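Filed under: Workshop Notes / Sorting and Storage

We use cookies to remember your settings. By staying on this page you accept them.

Parts Room Refit, Metthorpe: Gallery

The parts room at Metthorpe was refitted in August. It holds 227 part numbers for the Irkholm bench line, mostly small hardware: spacers, bushings, clips, set screws and spring pins. Before the refit, stock sat in whatever it arrived in. Open cartons were stacked two deep on the lower shelves and the labels faced the wall as often as they faced the aisle.

The work was planned by Vivek Uniyal and carried out over two weeks with the room in use. Picking hours stayed the same, 7:30 a.m. to 4 p.m., so shelving was emptied and refilled one bay at a time. The notes below go with the gallery and follow the order of the work. Several entries are text only until the remaining pictures are sorted.

1. Shelving

Sixteen bays, all kept from the old layout. Shelf pitch was changed on the lower three levels to leave a hand's width above each container. Uprights were checked for plumb and shimmed at bays 4 and 11, where the floor drops toward the drain.

2. Labels

Each location has a bay number, a level letter and a position. The old color dots are gone – they meant one thing to purchasing and another to the bench. Label stock is matte, 2 inches high, and reads from the aisle without bending down.

3. Small drawers

Clerura cabinets, moved from the east wall to the end of bay 6. They hold anything under 122 pieces on hand. Faster-moving items go to open containers. Two drawers had worn runners and were swapped with the least-used pair in the bottom row.

4. Cartons

Full cartons stay closed on the top level. One carton per part number may be open, and it is emptied completely into its container before the next is brought down. Part cartons were the main source of count errors on the Hou fasteners, where two thread lengths come in boxes of the same size. The part number is checked against the location label before the flaps are opened.

5. Divided container

Green, with a curved back wall and a long divider set in front of it, leaving a deep channel between the two. At the left end the divider meets the wall at an upright bracket, with a screw near the top. The divider face is scuffed and lightly scratched; the wall is still glossy, with some smudging lower down. A cardboard box is above the rim.
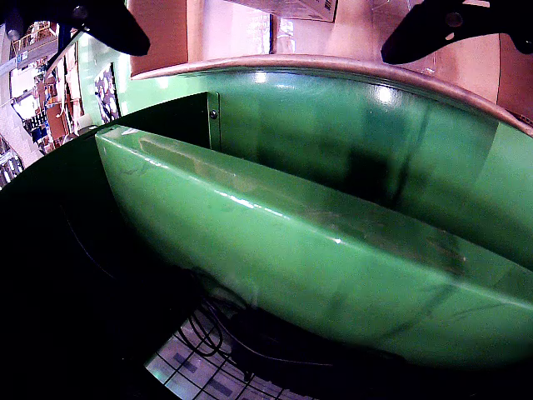

6. Cleaning

Containers are wiped out when they reach zero stock, and not on a schedule. Dry cloth first, then a mild detergent for oil film. No scouring pads on coated surfaces. Scuffs are left alone. A chip that reaches bare metal is touched up before refilling, and the container stays out of its location for a day.

7. Returns shelf

One shelf at waist height, next to the door. Parts coming back from the bench go here with a slip showing part number and quantity. The shelf is cleared at 3 p.m. Parts without a slip are gauged and identified first – thread pitch, length, finish – and scrapped if there is any doubt.

8. Still open

Lighting over bays 13 to 16 is unchanged and is poor at the lowest level. Two replacement fixtures are on order. The step stool at bay 9 needs new feet. Location lists for the top level are handwritten for now and will be typed up after the next full count.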